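Siso Bench Data: planning notes for buyers

Hello, and thank you for reading this far down the folder! Shagufta Janjua keeps this file for anyone pricing a second arm for the Siso bench (the March quote from Woltero is in quotes.csv). 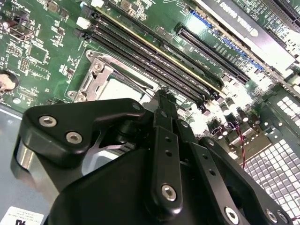 Gripper over the board, CPU socket closed.

Please budget for fingertips as well as the arm: we set aside $50 a pair and like to keep 2 pairs in the drawer. Old workstations can come out of the same $1000 parts line.

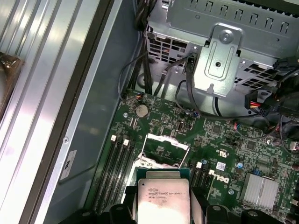 Xeon E5-1630V3 held at the open socket.

Prices last checked Wed 20 May.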